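Fotow Home Galleries
Gallery 11: The Rose Wallpaper Corner
Text by Beverley Lockwood

The galleries on this site are mostly about small spaces and the everyday things kept in them. Earlier ones covered a spice drawer, a boot rack and the inside of a sewing box. Gallery 11 is about tissue packs, a wooden shelf unit and a lot of yellow wallpaper.

I wanted to do one on soft-pack tissues. They are cheap and light and almost every house has them, but they are awkward to store. A cardboard box of tissues stays where you put it. A soft pack slides, slumps and gets pushed to the back, and once it has been opened it never stacks as well as it did before. Most people I know keep them in the bag they came home in.

The corner was papered in September. I call the pattern Lambert, after the street where I bought the rolls, and I have used it once before, in the hallway gallery. It is a busy paper, yellow with white vases and red roses, and several readers wrote in about it last time. Some liked it and some did not. I still had a strip 102 inches long in the closet and used that up first.

Putting the packs on the shelf

The shelf unit is light wood, with an open compartment on top and smaller spaces under it. I sanded the edges with 100 grit paper, because soft packs snag on anything rough. It stands near the back wall with the packs sorted by color – orange, pale green and purple are all easy to tell apart at a glance, so you can find the one you want without reading the print. Three more are on the floor in front, side by side, and the succulent in the white pot is to the right of the shelf.
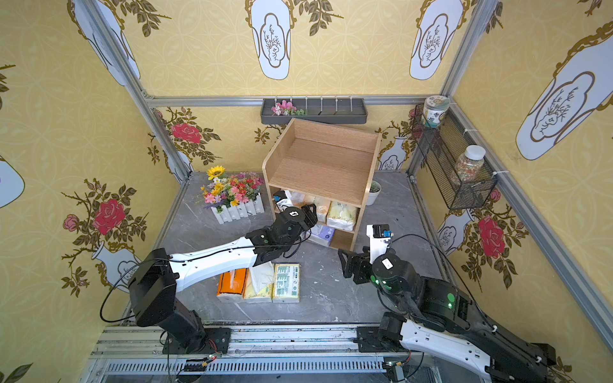
Flowers and hanging storage

The flowers in the picket-fence planter are artificial, and so is the pink cluster on the gray rack. I have used real flowers in these galleries and they are fine for a morning, but this corner stays up for weeks at a time. The sunflower sits higher than everything else in the planter. I tried it lower down and it disappeared among the pinks and reds.

The gray rack has a row of white hooks along it. I like a rack with a tray because small things can go on top and the hooks are still free for keys or a dust cloth. Check what your wall is made of before you buy the screws.

The black mesh basket went up on the right wall later than the rest. A white cable tie holds it to the post. I had planned to use a proper bracket, but the tie was in my pocket and it does the job. There is a glass jar with a white lid in the basket, and a green and white ceramic jar up on top. If you hang a basket like this at home, put the heavy jar in first and see how it sits.

The floor

The floor is gray with a white marble look. I chose it over plain white, which showed every crumb. It also suits the tissue packs, which come in strong colors and can get lost against the wallpaper.

The orange pack, up close

Orange is the pack I reach for most, and it is the easiest to spot on the gray floor. It has a white printed label, and there is a white edge of tissue showing at the near end. In this one it is lying at an angle on the floor with the shelf behind it.

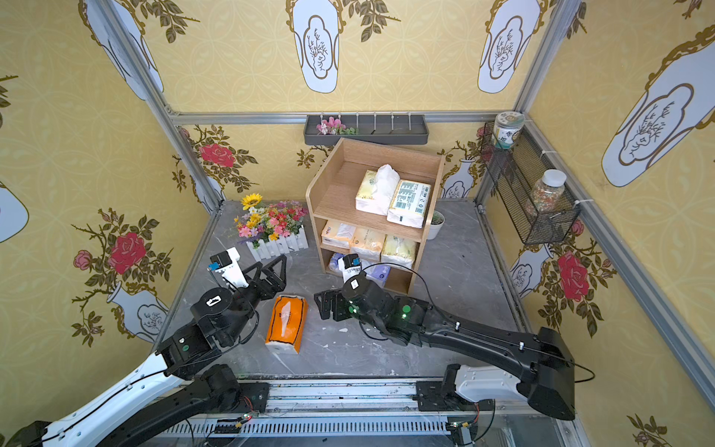 If you want to do the same at home

Measure your packs before you look at shelves. Different makes are different lengths, and a compartment that is a little too short means the end of the pack hangs over the front. Lay them flat, labels facing out. Two deep is the limit for me. Anything behind that gets forgotten until the next time you clean.

Opened packs go on top or by themselves in a lower space. Put an opened one under a full one and the sheets bunch up at the slot.

If you have young children, leave the bottom shelf for something other than tissues.

Questions from the last gallery

The hallway gallery brought in 72 messages, and I have answered most of them by email. The two that came up again and again were about the paste and the seams. The paste was an ordinary ready-mixed tub. The seams are butted, with the vases matched as well as I could manage, starting from the center of the back wall and working out.

Gallery 12 will be a pantry door.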